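Looking after cushions and seat pads

Finbridge Household Notes
Posted 5 Dec 2023

Most loose cushions are thrown out because the filling has gone flat or the cover has shrunk. Both faults are avoidable. The notes below apply to scatter cushions, pillows used as cushions, and tie-on seat pads.

Check the filling first

Press the cushion hard in the middle with a flat hand and let go. Polyester fibre should rise again within 3 seconds. Feather stays down until it is shaken. Foam rises at once, or is finished. If fibre stays down and feels lumpy, pull the lumps apart by hand through the seam opening before deciding to replace it.

Buy inners one size larger than the cover. A 45 cm cover takes a 50 cm inner. For long, narrow covers add 5 cm to the short side only.

Washing covers

Close the zip, turn the cover inside out and wash at 30 degrees. Cotton and linen covers which have not been pre-shrunk will lose length on the first wash, so wash them once before fitting. Do not tumble dry anything with a rubberised backing. Refit the cover while it is very slightly damp at the seams and it will pull square.

Washing inners

Fibre inners can go in the machine two at a time, which keeps the drum balanced. Use half the normal detergent and add a second rinse. Feather inners need a large drum and a long dry. Foam is sponged by hand only and dried flat, out of direct sun.

Drying takes longer than expected. In August an inner on the line is usually ready in a day. In winter allow two or three, turning it morning and evening. Weigh it on the kitchen scales before washing and again afterwards: when the two figures match, it is dry. A damp inner inside a closed cover will smell within the week.

Daily handling

Lift a cushion from underneath. Pulling by one corner strains the seam next to the zip, and that is where most covers split. Plump from the sides inwards, turn over, repeat.

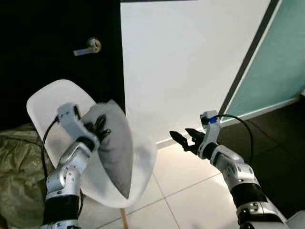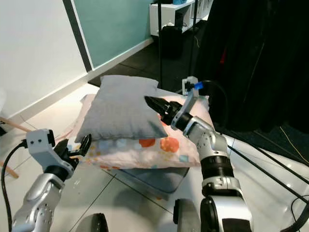
Plain grey is easy to match when a cover needs replacing.

Rub counts

Fabric sellers quote a rub figure. Anything under 3,000 is for show and should be kept off seats. Mengal sell a loose-weave cotton that looks suitable for chairs but carries no figure on the label; treat it as decorative. Greltenent heavy twill is stiffer and has held its colour here through 9 washes.

Smooth seats

Pads slide on moulded or varnished seats. Cut a piece of open-mesh rug underlay 2 cm smaller than the pad on every side and lay it beneath. Do not glue it. Wash the mesh in warm soapy water when it stops gripping.

Storage

Cotton bags, not plastic. Vacuum bags are acceptable for fibre for up to a month. Feather quills break under pressure and then work through the ticking.

14 shares | 6 comments

Related notes
Replacing a broken cushion zip
Getting candle wax out of upholstery
Felt pads for chair legs: which thickness
Cleaning grout on a white floor

Contact | © Finbridge Household Notes, Sturkudcombe | Back to top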